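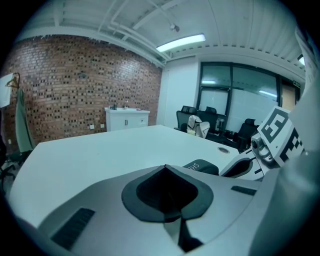
The gripper over the long table in the brick room, marker cube on the right.

November
By a second-year member of the Guthrie robotics club

I joined the robotics club because I wanted to build something that walked. What I've done instead, most weeks since term started, is hold a gripper in my hand and pick things up with it, and I want to argue that this is a perfectly good way to spend a Tuesday evening, and that our club should do a lot more of it.

Every autumn we have the same row. One half wants to enter the Gredeck, because there's a trophy and you get to drive something round an arena at speed. The other half (my half, I admit it) would like to carry on with Erkik, our project for teaching an arm to tidy a table. The target is 1,000 good demonstrations by the end of the year. You hold the gripper, you do the job by hand, you put everything back and you do it again. I know how that sounds!

But think about what people come away with. In my first year I was on the Gredeck team, and there were 9 of us round one machine. Two people did the wiring, one person wrote nearly all the code, and the rest of us fetched screwdrivers and had opinions about paint. I had a lovely time and I couldn't have told you how any of it worked. With Erkik, everybody gets a go on their first evening. You find out very quickly that you pick up a mug in a way you've never once thought about, and that your friend does it completely differently – and then you have to decide between you which way you want a machine to copy.

That argument about the mug took most of an evening and I learnt more from it than from a whole module on control.

The money matters too. Our last Gredeck entry cost £1,836, and it was out of the arena in the second round. I'm not sneering, I cried in the minibus. It's just that we could run Erkik for ages on that, and buy Nurent, our poor old arm, the new wrist it has needed since before I got here.

The other side do have a point about excitement. We lost five people before reading week, and I'm sure some of them were simply bored. Doing the same small movement over and over in a room with a brick wall and some office chairs isn't what the poster promised. So let's change the poster, and let's have shorter sessions, with proper biscuits, and run the arm at the end of each one so people can see what their evening's work has done to it, even when it's made it worse.

What I don't want is another year where we vote for the arena out of habit. The vote's on Tuesday, straight after the session, and if you've never had a go with the gripper, please come early and try it before you put your hand up.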